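Chapter 6
Faults That Build Up Slowly

What this chapter covers
Contact faults and how they start
Reading wear on work surfaces
Force limits and protective stops
Writing a fault report

In July the packing cell at Clonbridge stopped at ten past four in the morning. The arm had been set to pick flat parts from a bench and place them in a tray, and it had run through the night shift without an alarm. Then the force limit tripped, the arm held its position, and the controller logged a protective stop. Tin-yau Lai, the technician on duty, found no broken part and no loose cable. He cleared the stop and restarted the cell. It tripped again after 27 cycles.

The cause was an error in height. A fixture had been changed the week before, and the new one stood slightly lower than the old. The program had been corrected for this, but the correction was entered with the wrong sign. On each pick the fingers went down too far and pressed on the bench before they closed. Most of the time the force stayed under the limit of 65 newtons, so the controller had nothing to report.

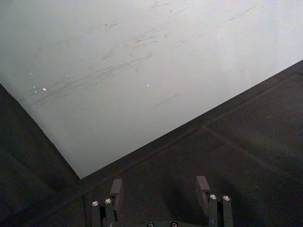

A contact fault is any touch between the robot and its surroundings that the program did not intend. Some are violent and stop the machine at once. Others are light, and may be repeated 2000 times before anyone looks into them. The first evidence is often on a surface near the work. Faint grey streaks across a pale panel, most of them running on a diagonal, should be recorded along with the position of the gripper and the direction of its travel. Marks alone do not prove a fault, as cleaning and ordinary handling leave them too. They tell you where to measure.

Hoi-yan Leung, who led the inquiry at Clonbridge, began with the fingers. She checked the pads and the tightness of the screws, then moved the arm by hand control at low speed and measured the gap at four points. The wrong sign was found before midday.

Her report made a second finding. After the first stop, the cell had been restarted with no check of the tool height. Section 6.1 sets out the checks to be made before any restart, and Section 6.2 explains how a force limit is chosen.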